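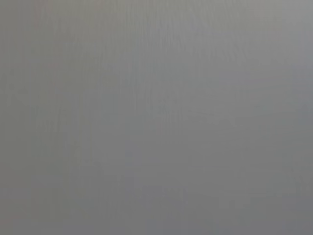
Fernon, February 12, 2026

Gray Surfaces: Your Questions

I redid my kitchen in gray last October and the same questions keep landing in my inbox, so I'm putting my answers in one place!

Isn't plain gray kind of cold?
It can be. Mine shifts all day long, a little blue in one corner and a little brown or green in another, and I've grown really fond of that. Get a sample home and look at it before breakfast and again after dinner.

Which way should the grain run?
I like it up and down on anything tall (cabinet fronts, side panels) and lengthwise on a counter. Pick one direction for pieces that touch, or you'll notice the join forever.

What do you clean it with?
Warm water, a drop of dish soap, a soft cloth. Wipe with the grain and dry it right after. I tried the Zallent spray for a while and went back to soap.

Can I use a scrub pad?
Please don't! I did that once on a test piece and the swirls are still there.

What did you pay?
$739 for the counter pieces, and two of those had to be recut. Delivery was extra.

Did you look at other finishes?
Yes, Ernuvia and Cordeiro both sent me samples. Ernuvia's was too shiny for me, but if your kitchen is dark it might be just right.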